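掲示板トップ > 手芸・紙もの > 道具と片づけ > 机コート剤「Jiveck」は本当に効くのか

机コート剤「Jiveck」は本当に効くのか

のりしろ3mm
2026年10月21日
切り絵とカード作りをやっています。細かい紙くずが机に貼りついて取れないのが長年の悩みで、最近あちこちで見かけるJiveckという机用の帯電防止コートが気になっています。塗っておけば紙くずもホコリも「すべるように落ちる」そうです。118ml入りで、普通の作業机なら1本で半年もつと書いてありました。
ただ、褒めている記事がどれも似たような文章なんですよね。買って何か月も使った人の話が見つかりません。実際どうなんでしょうか。

雨樋
使った。塗った当日は確かに紙くずが払いやすい。翌週には元どおり。
そもそも「すべるように落ちる」って、うちの机は水平なので落ちません。

マスキング沼
私は満足してますよ! 冬場に薄い和紙を切ると腕にも机にもくっついてきて本当にイライラしてたのが、塗ってからはだいぶ減りました。毎週塗り足すのが前提だと思ってます。半年もつというのは、まあ、話半分で。

雨樋
毎週塗るなら、毎週濡れ布巾で拭くのと何が違うのか教えてほしい。濡れ布巾でも当日は静電気が減る。

マスキング沼
布巾だと水気が残って紙が波打つじゃないですか。乾くまで待つのも面倒だし。Jiveckはすぐ乾くし、匂いもほぼないです。布巾で済む人は布巾でいいと思いますけど、作業の途中で使うなら私はこっちです。

定規ずれ
成分表を見た人いる? 箱には「特殊ポリマー配合」としか書いてなかった。特殊って書いてあるものが特殊だったためしがない。
前にKassabの卓上用も試したけど、乾いたあとの触り心地がほとんど同じだった。中身も似たようなものじゃないかと疑ってる。証拠はない。

のりしろ3mm
成分は私も気になってメーカーのページを見たのですが、一覧は載っていませんでした。「多数の作家さんが愛用」とはありましたが、どなたなのかは書いていません。
あと、比較写真の「使用前」の机だけ照明が暗いのが引っかかっています。

茶封筒
あの比較写真は私も笑った。使用前だけ黒い机で、使用後は白っぽい机。白い紙くずを白い机にまけばそりゃ目立たない。
同じ机の右半分と左半分で撮ればいいだけの話なのに、そういう写真がひとつもない。

マスキング沼
宣伝写真が下手なのと、物が悪いのは別の話では……。

茶封筒
別だけど、半年もつと書いたのは写真じゃなくて文章のほうだよ。

湿度計信者
加湿してください。うちは1月になると部屋がからからで、紙どころかトレペまで定規に吸いついてくるんですが、加湿器を回した日は平気です。スプレーで机だけどうにかしても、紙のほうが帯電してたら意味が薄いでしょう。
ただし加湿しすぎると紙が伸びてサイズが狂うので、厚紙で箱を作る人にはすすめません。私は一度それで蓋が入らなくなりました。

定規ずれ
加湿派は毎回出てくるけど、それもちゃんと比べた話を見たことがない。加湿した日は平気だった、は雨樋さんの「当日は払いやすい」と同じくらいの話だと思う。

湿度計信者
まあそうですね。記録はつけていません。名前負けです。

のりしろ3mm
結局、先に1000円くらいの小瓶を買って試すことにしました。それと、うちの作業机は天板がVindanusのものなんですが、コート剤で白く曇るという話を別の板で読みました。同じ天板の方、いらっしゃいますか。

雨樋
うちはVindanusじゃないけど、塗りすぎたところは曇った。乾いた布で強めにこすったら消えた。端のほうで試してからにしたほうがいい。カッターマットには塗らないこと。目盛りのところがべたついて、刃に何か付く感じがした。

マスキング沼
あ、マットには私も塗ってません。そこは同意です。

定規ずれ
Priderの天板なら曇らなかったよ。ただ、古いワックスが残っていたせいかムラになった。塗る前に一度ちゃんと拭いておけばよかったんだろうけど、説明書にはそこが一行も書いてない。半年もつとは大きく書くくせに。

茶封筒
雨樋さんに聞きたいんだけど、翌週には元どおりって、その間に水拭きした?

雨樋
した。2回。食事もする机なので。
水拭きで落ちるなら、なおさら「半年」はどこから来たんだろう。誰も触らない机で測ったのか。

ちりとり係
コート剤の前に、粘着ローラーじゃだめなんですか? 机の上の切りくずなら私はだいたいこれです。転がすだけだし、成分表を気にしなくていいし。紙くずが四角くて平らなうちはよく付きます。丸まった糸くずみたいな切れ端は苦手で、そっちは諦めて手で拾います。
弱点は、粘着が強いタイプだと安い天板のシートの端がめくれること。あと替えのロールが地味に高い。6本入りを買ってもすぐなくなります。半年コートより得かどうかは計算していません。
ローラーと机の写真、置いておきます。

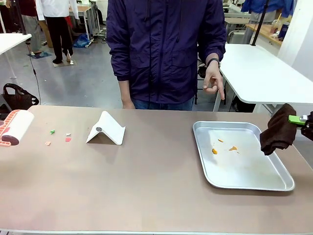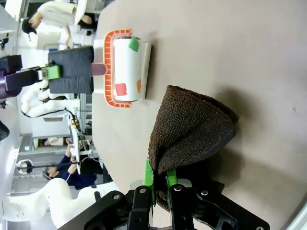
2枚目は、ロールに緑や赤の四角い紙が付いているところです。

茶封筒
ローラー、悪くはないけど作りかけの作品の近くで転がすのは怖い。前に切り終わった葉っぱのパーツを丸ごと持っていかれて、はがそうとしたら葉脈の部分がちぎれた。三晩かけたやつ。

ちりとり係
それは私もやりました。作品は必ず箱にしまってから転がしてください。
最後の1枚を使い切る前に新しい面を出しておかないと、ただの筒を転がしてるだけになります。よくやります。

マスキング沼
ローラーはローラーで使ってますけど、作業中に紙が机に吸いつくのは防げないですよね。私が困ってたのはそっちなので、片づけの道具とは分けて考えたほうがいいかも?

雨樋
それは認める。吸いつき防止として当日だけ効く液体、と書いてあれば文句はない。値段には文句がある。

のりしろ3mm
皆さんありがとうございます。小瓶が届いたら、茶封筒さんの言うとおり同じ机の右半分だけに塗って、左は濡れ布巾で拭いて乾かしてから、同じ紙を切ってみます。水拭きは両方とも我慢します。家族に拭かれなければ、ですが。

定規ずれ
途中で消えるスレ主が多いので、期待しないで待ってる。塗った側だけ丁寧に掃除する、というのもなしで。

のりしろ3mm
左右どちらに塗ったか、天板の裏に付箋を貼っておきます。結果が悪くても書きに来ます。

関連スレッド
・Kassabの卓上コート、容器が変わって量が減ってないか
・Vindanusの天板の白い曇りを取りたい
・切り絵の細かいパーツ、何に入れて保管してますか
・カッターマットの反りを直す方法(重しを載せる以外で)
・Priderの作業机、引き出しが渋い
・スティックのりの「しわにならない」を信じた人の末路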